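Desk-and-Shelf Gripper Comparison

Data card, second release

What this is

Recordings of two parallel grippers doing ordinary desk jobs on a fixed two-arm table. We wanted to know which one to keep for the long-term setup, and the recordings were good enough to share. The two grippers are called Ondel and Prelora throughout, after the names used in our lab. The controller is Irkus in every recording.

Contents

3,686 episodes in total
15 tasks
Two views per episode: a fixed camera at the table and a small camera at the wrist
Joint positions, gripper opening and commanded opening, all on one clock
A plain text note per session, written by the operator

Each episode is one attempt at one task. Failed attempts are kept and marked as failed. Episodes stopped by the operator are marked as stopped and should not be counted as failures.

Tasks

The tasks use things people keep on desks: books, boards, cups of chalk or pens, a lamp. Flat things are the hard part. A finger has to get under or beside a thin edge without pushing the whole stack away, and this is where the two grippers differ most. Approach angle matters more than closing force here, so the wrist pose at contact is stored as its own field.

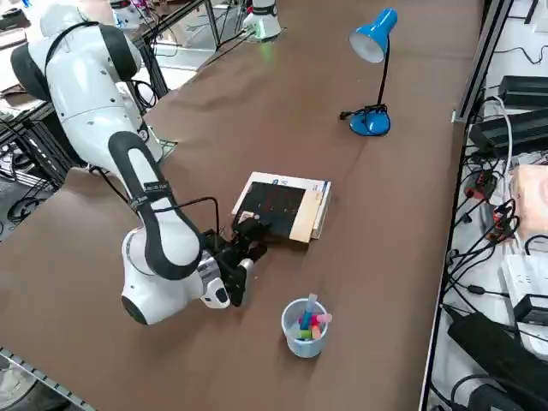 Marlies Hauser: I would split the stack tasks in two before anyone trains on them. Taking the top board off and squaring up the whole pile are different motions, and at the moment they share a label. The session notes tell them apart but the metadata doesn't.

She is right, and the split is planned for the next release. Until then, use the field "target" in the session notes. It reads "top" or "pile".

Cameras

The fixed camera was not moved between sessions. Its calibration file is in the folder "calib" and applies to the whole set.

The wrist camera is less tidy. It is mounted at an angle that suits the cable run, so the picture may come out sideways. We did not rotate anything before saving. If your pipeline expects an upright picture, rotate on loading and remember to rotate the intrinsics as well - we forgot this once and lost most of a Sunday to it. The fingers take up part of the view and are out of focus when the camera is set for the tabletop.

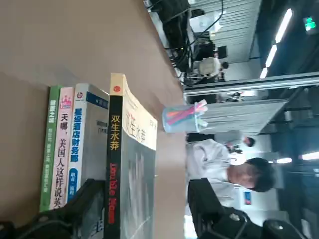 Spine text is sometimes readable from the wrist and sometimes not. We provide book titles as labels only where two annotators agreed. Titles are in Chinese characters where the book has them, saved as UTF-8, with no translation.

Results in short

Ondel was better on upright books, where its fingers went between neighbouring spines with less sideways push. Prelora was better on boards and did less damage to chalk. Neither was reliable on a single thin sheet. The full table is in "results.csv". We would not read much into small differences, as the operators got better over the sessions and the grippers were not swapped in a strict order.

Known problems

57 episodes have a gap in the gripper signal. They are listed in "gaps.txt".
The lamp task has only 6 successful episodes with Ondel.
Room light changes between sessions. There is no light reading in the data.
Clock drift between the two cameras was corrected afterwards with the Nägeli script in "tools". The raw times are kept next to the corrected ones.

People

The wrist view can show parts of the office and people at their desks. Do not use the recordings to identify anyone. Requests to remove an episode go to Notburga Mayrhofer, who also keeps the list of removed episode numbers.

Changes

Second release: added the wrist pose field, fixed the gripper opening units (now millimetres everywhere), removed duplicate episodes from the October sessions.
First release: fixed camera only.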